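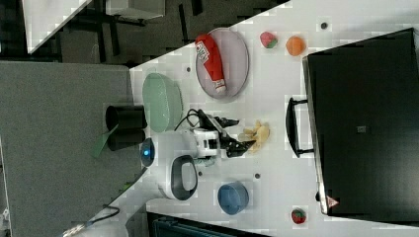 Kakby Table Things
README, release 4

Kakby Table Things is a set of 1,857 color pictures of toy food and everyday dishes on a white table, together with a list of names for the things. We made it for people who need small household objects with names written the same way every time. The list has 74 names. Not every name is a different object, because some of them are for parts, for example "cap" or "handle".

The pictures come as ordinary JPEG files. The names are in one text file, table_names.csv, with the file of the picture in the first column and the name of the thing in the second. If a picture has two strawberries, it has two rows. Please do not remove double rows when you load the file, they are correct.

What changed in this release

The word "plate" was used before for everything flat. Now the oval gray one is "plate" and the pale green oval one is "dish". We also corrected the spelling of "ketchup", which had two forms in the October files. The old files are not deleted, they are in the folder named old, but we ask you to use the new ones. 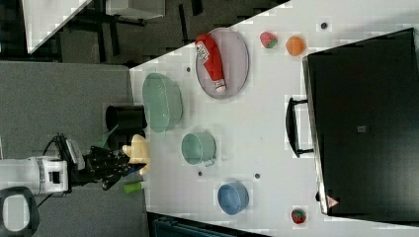 Stilov Table Group

Dishes and containers

The mug is mint green and has one small handle. It is "mug" in the list, and "cup" is kept for the black cylinder without a handle. We know that many people say cup for both, and in our own language we also do, but for the list we had to choose. The blue one is always "bowl", also when it is seen from the side and looks more like a cup.

The large pale green container that lets the light through was difficult. We tried "tub", then "bowl, large", and finally wrote "basin". If you compare with the Tzanetos kitchen list, which has no basin, please map our basin to their "bowl". Our dish goes to their "tray", and this one is less exact – we would be glad for a better idea.

Colors are written in a separate column and they are the colors a person would say, not measured values. Gray with some violet in it is still gray.

Bottles

There is the name "bottle, ketchup" for the red bottle with the white cap and the white label. We do not give the text of the label. In many pictures the bottle lies on the plate, and then both have their row, and the column "on" of the bottle row says "plate". The column "on" is empty when a thing stands or lies directly on the table.
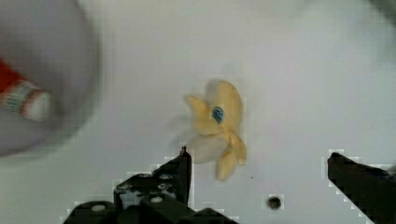

Soft toys are written by what they represent, and when this is not clear from one picture, the name is "soft toy" and the color. We decided this after a long discussion, because a person who uses the list should be able to agree with every row by looking only at its own picture. A pale yellow toy with many rounded limbs and a small blue oval on it can be several things when it is blurred, so its row is "soft toy, yellow". The value in the column "sure" is then 0. There are 388 rows with this value, and you can leave them out if your work needs only clear names.

Fruit

We use "strawberry", "orange" and "banana". The leaves of the strawberry do not have their own row. For an orange or a peach which is far away and has no detail, the name is "round fruit, orange", with "sure" at 0.

We use "banana" in the singular also for a bunch. The number of single fruits in a bunch is not given.

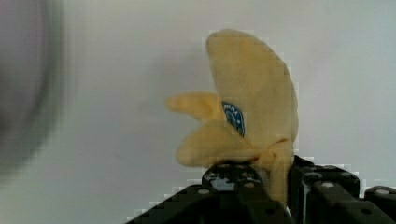
Parts of a toy get a row only if the part is clear and a person would have a word for it. For now these are cap, handle, leaf of a lettuce, sticker and peel. The peel is used for the banana that is made partly opened, with its soft flaps hanging out on the left of the body, and we count both flaps together as one peel. A blue oval label like the one on its upper part is "sticker", also when the letters are too small for reading. We write letters in the column "text" only when the whole word is readable, so for such a sticker the column stays empty.

Known problems

Blurred pictures are not removed. The holes in the table top are sometimes very similar to a small dark object, and please do not take them for a mistake in the list – they have no row on purpose. White things are few, so the set is not good for testing white objects on a white ground.

The list was checked by two persons, but the column "on" was checked only by one.

Use and contact

You may use the pictures and the list for research and teaching. If you show them in a publication, write "Kakby Table Things, release 4". The browser Pruto opens the list without any setting, other programs may ask for the separator, it is a semicolon. Corrections can be sent as a changed row, with the old row above it.

Last edited November 19, 2025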